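Skillier two-finger gripper kit, the pair. Long-ish review, typed fast, sorry.

Posted February 2022

Bought two of these in December for the arms at our shared shop. Paid 900 for the pair with the cables. Wanted to get laundry folding working, shirts and towels mostly. Been on it most evenings.

Short version: good hardware, bad manual, buy it if you can read a wiring diagram that isn't there.

Assembly. Each gripper comes as a body and two bags of linkage parts. The bags are not marked left and right. They are different. I built the first one backward and the fingers closed crooked, took it all apart again. Second one took me maybe a third of the time. Screws are fine, heads didn't strip, which I can't say for the Letstead kit we had before. The hex key in the box is junk, use your own.

Metal linkages feel solid. Hardly any side play at the tips. The old Letstead fingers wobbled so bad you could see it from across the room, and on cloth that kills you, you go for an edge and get a whole handful.

Pads are the part I like best. Dark rubbery stuff on ours, enough grip for a cotton T-shirt without bunching it. They do pick up lint. Wipe them down before every run or you start dropping corners and blaming your code (did that for a week).

Low angle on the approach matters alot. You want the fingers nearly at table height next to the fabric before you close. If you come straight down from the top the pads press the cloth into the table and slide off. Took me forever to get it.
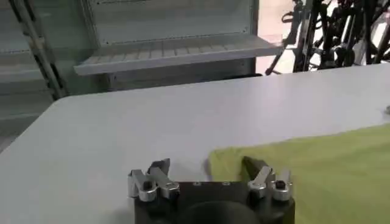 Min had the same trouble with towels and went the other way, straight down but with the speed cut to almost nothing, and says it works as long as the table is slick and the towel is thick. Won't work on a thin shirt though, Min admits that too, and suggests trying stiffer pads from Fustberg before touching the angle. Haven't bought those. Might.

Software. Ugh. The setup tool wants a serial number before it lets you do anything and the sticker is on the underside, so write it down BEFORE you bolt the thing on. Mine ends in 3719, the other 2828, and if you swap them in the config it doesn't warn you, left hand just does what the right should. Firmware update went ok on one, hung on the other, worked after a power cycle. The default close force is way too high for cloth. I turned it down to 200 on their scale and left it there. No idea what the units are, manual doesn't say.

Calibration is quick once you find the page. It's in the back, after the warranty. Do it after the arm has been running a bit, I got different zero points otherwise.

Two-handed stuff is where having a matched pair pays off. Both close at the same speed, so when you take the two bottom corners of a shirt neither side gets yanked ahead of the other. With our old mixed set one hand always got there first and the hem went diagonal. Bright colored shirts on a white table are easiest for us to work with, start there. 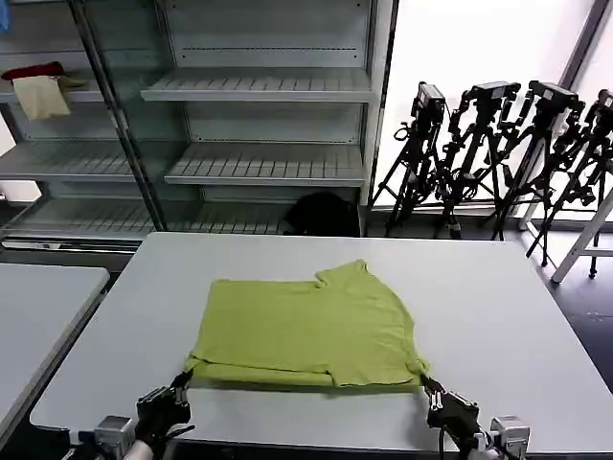 Fold quality depends way more on where you grab than on how hard. An inch in from the corner and the hem flops over. Right on the corner and it mostly holds. Sleeves are still a mess, I tuck them by hand first and I'm not ashamed of it. Towels are easy by comparison, do those first if you want to feel good about your purchase.

Noise: a whine when holding, gets old. Heat: warm after a long session, never too hot to touch.

Cable strain relief is poor. The cable wants to loop down by the table edge and it will snag. Tie it back to the arm with some slack at the wrist. I pulled a connector out the first night.

Support answered my email in two days, gave me a link to the same manual. Second email got a real person and a real answer, so try twice.

Would I buy again, yes, at that price. Four stars. Would be five with marked bags and a manual somebody had proofread. Will update when I've tried the other pads.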